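What a New Sibling Study Says About Faith

I finally read the Marchetti sibling study, and it's a fun one! Rosalind Ostrowski's team asked 906 adults how close their beliefs were to their parents'.
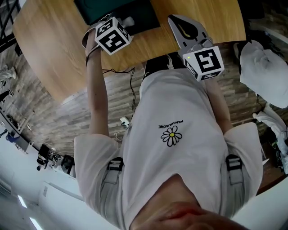

Church habits ran in families, but private prayer didn't much. We wear our loyalties in odd places — a small daisy on a white T-shirt, say — and prayer hardly shows.
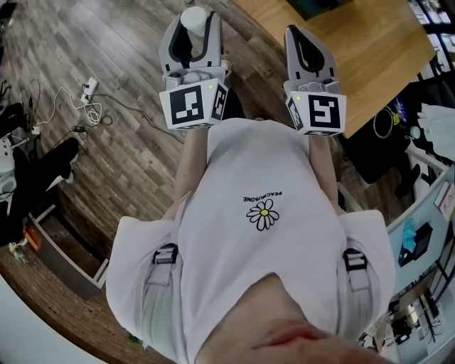 She wants 200 more families by October, and I'll be reading.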